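18/08/2025

Crown caps, second batch, and a bit of tidying

Carried on with the Deleck bottles. The question is still which way of taking the caps off leaves them flat enough to go back on with the bench capper, and whether a reused cap is worth the bother at all. January's notes say no, but those were done with the old capper, which leant to one side, so I don't trust them.

Fresh caps are from the Nonuvex bag, opened this morning. 300 in the bag according to the label. They feel a touch stiffer than the last lot and need a firmer pull on the lever. Bottles rinsed, filled with tap water to the shoulder, capped, and left upside down on blue roll for 20 minutes. 2 weepers. Both had a small chip on the lip which I should have caught when washing. Put them in the glass bin.

Capper setting for the record: spring on the third notch, cup greased. On the second notch the skirt doesn't close properly and you can turn the cap with your thumb.
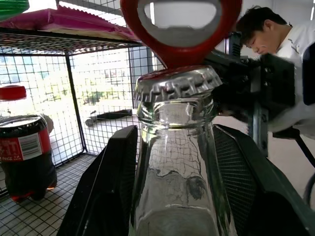

Opening is where most of the damage gets done. If the lever goes in at one point and comes up in a single go, the cap folds across the middle and is scrap. Going up a little, then moving a quarter turn and going up a little again, keeps it nearly flat, but it is slow and the fizz has gone by the end if there is any. The red opener with the loop head sits over the top of the cap with its lower edge down on the rim, and with that one it matters a lot where the edge lands. Too far in and it dents the top. It wants to be right out under the crimps before any lifting. The clear bottles are easier for this than the brown ones, as you can see the thick ring below the cap against the light and judge the gap.

Tried the flat bar opener from the Arthur drawer as well. Wider bite, less denting, but it catches on the glass ring if the angle is steep. One bottle lost a flake that way. Stopped using it and put a bit of tape on the handle so it doesn't go back in with the good ones.

Recapped the flattest of the used caps. They hold water upside down, which I didn't expect. Haven't tried them with pressure behind them and wouldn't without the screen up. The liner on each one has a ring pressed into it from the first closing, and the second closing never lands in quite the same place – might be fine for water, doubt it for anything else.

Stosudent order 1552 came in, wrong size again. They are 29 mm and everything we have takes 26. Box is by the door to go back, please don't open it.

To do: more grease for the cup, new blue roll, check lips with a fingernail before filling. Wash the brown bottles and leave them neck down overnight. Pressure test on the recapped ones once the gauge is back.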